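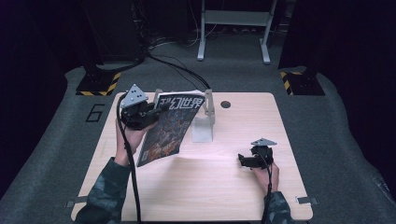
Wudex wrote back after our spring report asking why the periodicals line went up when the reading room was supposed to be the cheap part of the grant. Fair question, so I'll start there.

Magazines cost more than we budgeted. Postage mostly. The foreign language titles come through Jarman now and they bill shipping per issue, not per box like the old supplier. I've asked them to combine. No answer yet, will chase.

Where we are as of September:

Reading room open 4 afternoons a week, up from 2. Evening hours still not happening, the heat shuts off at 6 and the landlord wants extra to leave it on.

Back issues. 892 cataloged. Want 400 more done before the winter break but that depends on the shelving, see below. Titles in Chinese and Korean are going slower becuase our catalog software drops the characters and we end up typing the titles twice. Tastel says a fix is coming. They said that in June too.

Shelving. Second delivery came with the wrong brackets. Sent back. The boxes are in the hallway for now and the fire inspector did mention them.

Lending. Started letting people take older issues home over the summer. Comes back late, comes back with the puzzle pages filled in, but it comes back. Comics and fantasy magazines go out the most, news weeklies hardly move. I'd like to drop two of the weeklies and put the money toward teen titles. Need your OK since it it changes the approved list.

Wumier branch: no change. Still waiting on the lease.

Money. Spending is on track other than periodicals and postage. Revised sheet attached, the first tab is the one to look at, ignore the second, it's old.

Need from you: yes or no on the weeklies, and whether unspent furniture money can move to shipping. Before the next order goes in if possible.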